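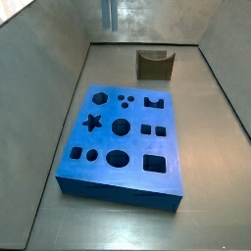
Figure 1. Foam sorting block on the floor of the grey enclosure, with the curved-top piece standing behind it.

Search this site Enter keywords Go

Shape Sorting Block in Cut Foam – Project Report
Folasade Oyewole
September 17, 2018

Filed under: Student work > Product design > Second year

1. Purpose

The project was to design and make a shape sorting block for the Gisbridge toy library, which lends to families with children under five. The library's wooden sorters are heavy and noisy on hard floors. A foam block was proposed as a lighter, quieter replacement. The working title was Trolla.

2. Layout

The block is a thick rectangular slab of blue foam with fourteen cavities in the top face, set out roughly in three rows. The large circle was placed first, near the centre, and the other openings were fitted around it. The oval and the large square, which has softly rounded corners, take up most of the front row. The star and the hexagon are kept to the left. Three small round holes are grouped in a triangle in the back row, and two small squares sit side by side with a narrow strip of foam between them.

That strip is the weakest part of the layout. An earlier drawing had it thinner still and was rejected by the workshop at Karkatine, who cut the foam.

The arch opening at the right end of the back row is a rectangle with a curved notch in one edge. It matches the profile of the olive-brown piece in Figure 1. The dark colour was chosen to stand out against the blue.

3. Making

The foam was cut in August. The budget was 60 pounds, and the block and pieces came in under it. The finished block weighs 282 grams – well below the wooden sorter it is meant to replace, which weighs 1468 grams on the same scales.

Cavity depth was the subject of some discussion. Shallow cavities let a child lift pieces out easily but allow them to tip. Deep ones hold the piece but hide it. The deeper option was chosen, with each piece made tall enough to stand proud of the top face.

4. Surface and wear

The top face carries faint scuffs and a soft sheen, most noticeable towards the large square. These marks do not affect the fit of the pieces. A wear test of 3000 insertions per cavity was planned but has not been carried out, so no claim is made here about service life.

5. Further work

The small squares should be moved further apart. The small round holes need a check against the library's own rules on small parts before any loan is made. A second block in a firmer foam from Somboon has been priced – the cost is higher, but the edges should hold better.

Tags: foam, toys, sorting, workshop, coursework

We use cookies to remember your settings. By continuing to use this site you agree to our cookie policy. Accept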